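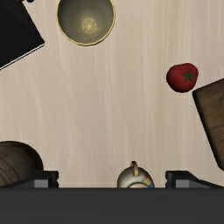

Why I think the wedding couple should get fewer photographs

I photograph weddings for nine years now, first as an assistant and then under my own name, and I want to write about a subject which makes my colleagues nervous. I believe we deliver too many pictures.

Last February I had a meeting with a bride, Štefánia Ďurica, who had compared the offers of several studios in a table. In one column she had written the price, in the next one the number of pictures. One studio promised 400, another promised "unlimited." My offer said 115. She asked me very politely if this was a mistake of typing. I told her no, and I tried to explain, but I was not well prepared and I think I explained badly. So I try again now, with more time.

When I started, I worked as second photographer for Lucrezia Zanetti, who came to this profession from film cameras. She gave to every couple one box with prints and one album. She spent long evenings to choose, and I was sitting next to her and suffering, because pictures I had made with great effort went away one after another. If there were two pictures of the same kiss, she kept one. I asked her once why not give both, it costs nothing. She answered that it costs the couple something, because now they must do our work. At that time I found this too strict. Today I repeat it to my own assistants.

Think what happens with a big gallery. The couple comes back from the honeymoon, they receive the link, and they look at everything in one evening, quickly, already a little tired at the cake. They send the link to the parents. The parents open it on the phone and stop somewhere in the ceremony. Then the couple says "we must choose for the album," and this choosing is a heavy task, so it is moved to next month and then to the next. I know couples who have their second child and still no album. They are not lazy people. We gave them a homework and called it generosity.

I understand the arguments against me, and some of them are good. The strongest one is about the guests. A picture which is ordinary for me may be the only good one of somebody's grandfather, and I can't know in which face the family will be interested after ten years. For this reason I now ask the couple before the wedding for a list of names, and each person from the list will be in the final set, also if the light was ugly and the picture will never go to my website. I also keep the other usable files for one year, and if the family asks for a certain person, I search. In my last season I had 29 weddings and only a few such requests, and I was glad to do each of them.

The second argument is that the customer pays and the customer should decide. This I accept only partly. If I order a dinner, I decide what I eat, but I don't ask the cook to bring me also all the onions which he did not use. The choosing is part of what I sell. Maybe it is even the bigger part, because at a wedding today every guest has a camera in the pocket, and of pictures as such there is no lack.

The third argument is the market, and here I have no beautiful answer. Couples compare numbers because numbers are easy to compare. When my offer stands next to a bigger one, it looks poor, and I have lost work because of it. I would like that we photographers stop to print the number in the first line of our price lists. Write how many hours you stay. Write if there is an album, who designs it, and when it will be ready. Show one complete wedding from morning to night, so that people can see what they will receive and not only the best sunset from five summers.

Štefánia took my offer in the end, although I suspect the reason was that I was free on her date. Her album has 51 pictures. She wrote me that it lies on the low shelf by the sofa and that her mother takes it in the hands each time she visits. The page with the aunts dancing has already a small bend in the corner, and she asked if I can print this page new. I can, of course, but I have advised her to leave it.

Contact | © 2023 Plenness Wedding Photography | Back to top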